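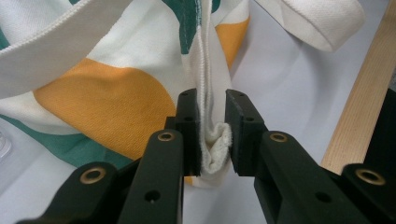

Photo: Cengiz Ateş / Menix

Reading Ruth aloud in one sitting -- is it too much for a Sunday?

coskun_reader
Our small congregation wants to hear the whole book of Ruth in one service in May, all four chapters, with three readers and no sermon. I tried it alone at my kitchen table and it took less time than I feared. My question is for people who did something like this. Did your listeners stay with you until the end, or did you lose them at the town gate in chapter four?

Wednesday_Alto
We did it two years ago in the evening. People stayed with us very well. I would give Naomi her own reader and let the narrator take Boaz too, otherwise there is too much walking to the lectern. The list of names at the end was the quietest moment of the whole evening.

clindari
I must disagree a little. A service without a sermon is for me half a service. Ruth sounds simple, but what does a visitor understand about the sandal, or about the duty of the relative? They will hear a nice country story and go home. Someone has to open the text for them.

coskun_reader
I understand this worry, clindari. We thought of a printed sheet with a few notes. Would that be enough for you?

clindari
A sheet is read during the reading, so then they don't listen. Better five minutes of introduction before chapter one.

truvano242
The first hearers had no sheet and no introduction, and they managed.

clindari
The first hearers knew what a sandal meant at the gate! This is exactly my point.

truvano242
Fair. But I still think we explain too much in church. My grandmother heard this book every year and never asked for the law of redemption. She cried each time at "where you go I will go". She was a widow herself and lived with her daughter-in-law, so perhaps she had her own commentary.

Wednesday_Alto
Can I ask which translation? Ours kept "kinsman" and the younger readers stumbled on it.

coskun_reader
Not decided. I prefer one with short sentences, because two of our readers have English as second language, like me. I am also thinking of a hymn between chapters two and three.

clindari
A hymn there is good. The night on the threshing floor needs some air before it. And if you say two sentences about the sandal before chapter four, I will stop complaining.

coskun_reader
Two sentences I can promise. I will write them this week and put them in this thread, so you can correct me.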